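Paper in the Shared Workroom: A Small Study of Sorting and Clearing
Student project report, Pluneck course group

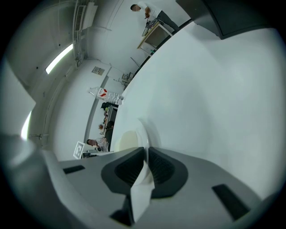

Our project started from a simple problem. The workroom in the Killell building has white walls and good light, but the tables collect paper very quickly. Strips, old print pages and wrappers stay there until somebody needs the place. We wanted to know how much time is spent on clearing, and which kind of paper is the slowest to pick up.

We made the observations in August. In total we noted 590 pieces of paper. Flat sheets were easy and went to the pile together. Crumpled strips took more time, as each one must be taken separately and the folded edges catch on each other. For the tables with a wooden top, we wrote down the time from the first piece to the last.

The result was different from our expectation. The number of pieces had a smaller effect than the mixing of sizes. When small strips were put in one place during the work, the clearing at the end took 10 minutes less.

We did not study the floor, and this is a weak point of the report. In the next part we would like to repeat the work in the Undudetti room, where the tables are larger.

Print this page | E-mail this page
Last updated: 15th August
Contact | Copyright Pluneck course group | Back to top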